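Preparing a Child's Holiday Gift List

Maeng Family Center, Parent Guidance Series
Prepared by Neema Obura

Children under 5 seldom understand how a gift list works. The following steps help parents prepare one together with the child.

1. Choose a quiet time, preferably after a meal.
2. Offer paper and old catalogs. Allow the child to cut or point.
3. Limit the list to five items. Write the child's own words beside each one.
4. Set a spending limit before sharing the list with relatives. Families in our March survey most often chose $70.
5. Ask each relative to select one item and to inform you of the choice.
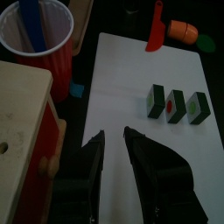
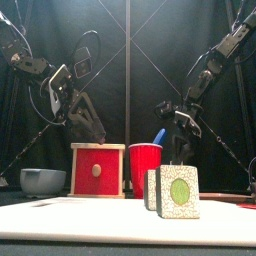
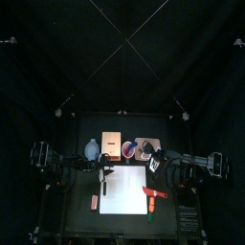
Keep the finished list where the child can see it. Changes may be made until two weeks before the holiday, after which the list should be considered closed. Parents of twins should prepare a separate list for each child.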